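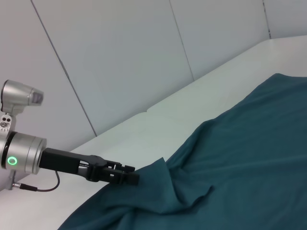
問い合わせ:クロスを広げても角がまっすぐ出ず、しわが残ります。アイロンなしで平らにする方法はありますか。

回答:先に角を一つ決めて台に置き、そこから辺に沿って手のひらで外側へ伸ばしてください。中央のしわを先に押すと、角がまた内側に寄ります。

チケット番号:636
受付日:2020年12月7日
対象品:Wamine 大判クロス(青緑)
使用場所:白い作業台、壁付け
担当:Hanneke Boersma
状態:対応中

症状
・広げると角の一つが細くとがった形になる。
・辺がゆるく波打つ。
・置き直すたびに折り返しの位置が変わる。
・たたんだときに端がそろわず、Zorowの棚に積むと傾く。

利用者からの補足
10月に購入。洗濯は週に一度、ほかの布物と一緒に洗っている。乾燥機を使い、終わってからしばらく中に入れたままにすることが多い。以前使っていたErbergのクロスでは同じ症状はなかったとのこと。

確認1 寸法
台に置いたまま長い辺を測ってもらった。一回目は136cm、引き直して139cm。表示寸法は139cmなので、縮みではないと判断。短い辺は未測定。

確認2 縁の縫い目
縫い糸が引きつれていると、そこだけ布が寄って角が立たない。縁を指でなぞり、硬いところや糸が浮いたところがないか見てもらうよう依頼した。
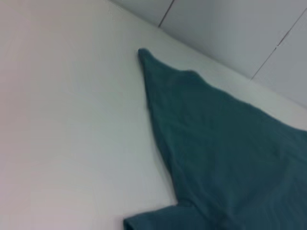

返信では、糸の浮きはなし。角の近くに少し厚みを感じる箇所があるが、反対側の角も同じ手触りだという。縁を三つ折りにして縫う品なので、角に厚みが出るのは仕様の範囲。縫製不良としては扱わない。

確認3 置き方
利用者は布の真ん中をつかんで台に落とし、それから四方へ引いていた。このやり方だと引いた方向に角が細く伸び、隣の辺がたるむ。次の手順を案内した。

1. 布を台の上でいったん全部ほどく。裏に入り込んだ端があれば引き出す。
2. 壁側の角を一つ選び、台の奥の縁に合わせる。角は指先でつままず、手のひらで押さえる。
3. 押さえたまま、もう片方の手で奥の辺を横に伸ばす。
4. 手前に垂らす分を残して左右の辺を下ろす。折り返しが出たら、その場で開く。

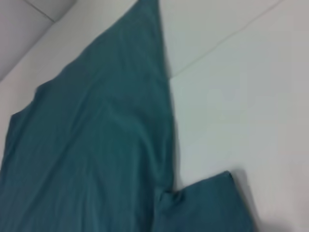

5. 最後に中央から手前へ、手のひらでしわを流す。強くこすらない。

経過
・手順の案内後、奥の辺はそろうようになったと連絡あり。手前側の右の角だけ、まだ内側に折れる。
・洗濯ネットに丸めて入れていないか確認したところ、丸めて入れていた。四つ折りで入れるよう案内。
・乾燥機は60分から短縮し、終わったらすぐ出して角を引いてから掛けるよう依頼。
・Arsenaultの柔軟剤の使用可否について質問あり。生地への影響は手元に資料がないため、次の洗濯では使わずに比較してもらう。

関連
チケット123(同じクロス、別の利用者、端の折れぐせ)。そちらは霧吹きで軽く湿らせ、平らに置いて一晩で解消。今回も洗濯後に残るようなら同じ方法を試す。

残作業
・短い辺の寸法
・次回洗濯後の右手前の角の状態
・柔軟剤についてWamineへ照会(Boersma)

交換の希望は今のところなし。利用者の返信待ち。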